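Setting up a shared sorting station with a robot arm

Applies to: Plovitach kitchens and prep rooms, Rarketti cell controller, release 3

This page covers the setup of a tabletop sorting station where an arm returns mixed items to their trays and bowls between shifts. It also covers what changes for the staff who used to do the sorting by hand. It assumes the arm is already bolted down and has passed its safety check. If it has not, start with the Nadelitz installation sheet.

Before you start

You need the teach pendant, the item list for your site, a roll of marking tape, and one person from each shift that will use the station. Bring those people in at this stage. At the Nadelitz site the item list was written by the engineering office alone and had to be redone, as the names on it did not match the names used at the counter.

Step 1. Set the reach limits

Open the Limits page and enter 849 mm as the maximum radius. Drive the arm to each table corner at jog speed and confirm that the wrist clears the ledge behind the table. Save the result as a new zone. Do not overwrite the factory zone.

Step 2. Fix the container positions

Trays and bowls are fixed reference points. Loose items are not. Put each container where the staff want it, mark its outline with tape, then teach its center point from the pendant. A container that moves more than 9 mm from its taught position must be taught again.

Step 3. Lay out a mixed test load

Use real items from the counter. The load should include hard and soft things, something shiny, something flat, and at least one item that sits partly behind another from the arm's home position. Flat cloths are the most common cause of a missed grip, so do not leave them out.

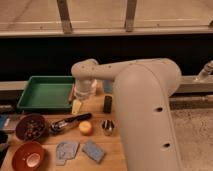
Figure 1. Mixed test load on the wooden table, with the gripper over the back near the green tray.

Step 4. Run the load at low speed

Set the speed to 200 mm per second and start the cycle. One person holds the enabling switch for the whole run. Log every item as placed, missed or dropped. Reflective metal may need a second detection pass – turn this on per item, as it slows the cycle when applied to the full list.

Repeat until 3 runs in a row finish without a drop. Then release the station to the shift lead.

Step 5. Agree on the handover

The arm takes over the routine sorting. The following tasks stay with staff:

Emptying and cleaning the bowls
Checking food items before they go back into use
Handling anything the controller marks as unknown
Stopping the cell when someone has to reach across the table

Put these on the shift sheet with a time allowance. At the Mwakyusa site the sorting minutes were taken off the sheet when the arm went live, but no minutes were added for unknown items. The evening shift was clearing them during its break. The sheet was corrected in August.

Operators also need edit rights on the item list. Without them, each new cup or cloth becomes a support ticket, and staff go back to sorting by hand – the log will show this as idle time on the arm.

Troubleshooting

Arm stops short of the tray: check that the saved zone is active.
Cloth picked up and dropped: lower the approach height and teach the grip point again.
Same item marked unknown on every run: add a second view of it to the item list, then repeat Step 4.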